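Lougher Kitchen – Counter and Small Appliance Safety Checklist
Form 481, issue 4
Inspected by: Arwel Beddoe
Date: 26th February
Previous inspection: Rhiannon Mathias

Part A. Work surface and cutting board

A1. Counter surface clean, no chips at edges. Pass.
A2. Cutting board free of splits and lifted strips. Pass. Oil before next inspection.
A3. Juice groove scrubbed out. Pass with comment – use the narrow brush, as a cloth does not reach the bottom of the groove.
A4. Non-slip mat available for board. Fail. Mat missing from drawer. Replacement requested from Grollavlow, order 3873.

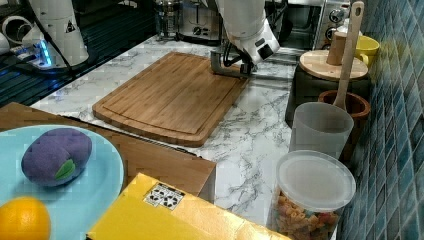
Cutting board and counter, items A1 to A3.

A5. Utensils stored handle up or blade down, clear of hot surfaces. Pass.

Part B. Toaster oven, toaster and leads

B1. Toaster oven stable on all feet. Pass.
B2. Door glass free of cracks; hinge holds the door in the lowered position. Pass.
B3. Control knobs secure, return to off. Pass. The left knob is stiff but positive.
B4. Leads free of cuts, scorching and tight bends. Pass. Oven lead to be kept to the outer side of the counter and away from the door.
B5. Crumb trays emptied. Toaster: pass. Toaster oven: fail, crumbs at the rear corners. Cleaned during inspection and re-marked as pass.
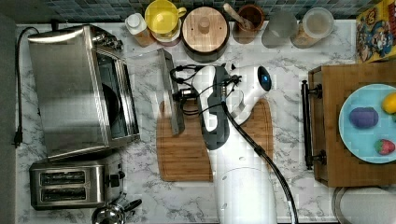

B6. Trays and pans used in the toaster oven must lie flat on the rack and clear the elements on all sides. The small pan is satisfactory. The larger Sallov tray touches the rear wall when pushed fully home and has been withdrawn.
B7. Test label in date. Toaster oven, label 171: pass. Toaster: label illegible, retest required before the end of February.

Part C. Clearances when in use

C1. Nothing stored on top of the toaster oven. Pass.
C2. Clear space in front of the oven for the full drop of the door. Refer. With the board pushed to the left, the door comes down over it. The board should be moved right before the door is opened – a strip of tape on the counter would mark the limit.

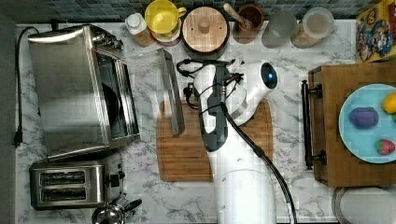

Myfanwy Landeg would prefer the oven moved back instead, and notes under C2 that tape lifts within a fortnight and collects grease along both edges. Her comment is accepted for trial, provided the ventilation gap behind the oven is kept.

C3. Cereal packets and other card kept at the opposite end from the oven. Pass.

Part D. Containers and storage

D1. Lids seated on dry goods containers. Pass.
D2. Wooden lids wiped, not soaked. Pass with comment – one knob slightly loose, tighten by hand.
D3. Mugs and crocks free of chips at the rim. Pass.
D4. Tile grout behind containers clean. Pass.
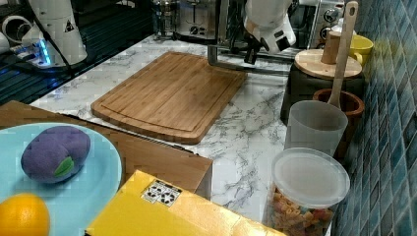
May the containers stay against the tiles while the wall is being washed down? Move them to the table first and put them back once the grout is dry.

Outstanding: A4, B7, C2. Copy to Mabli Prothero.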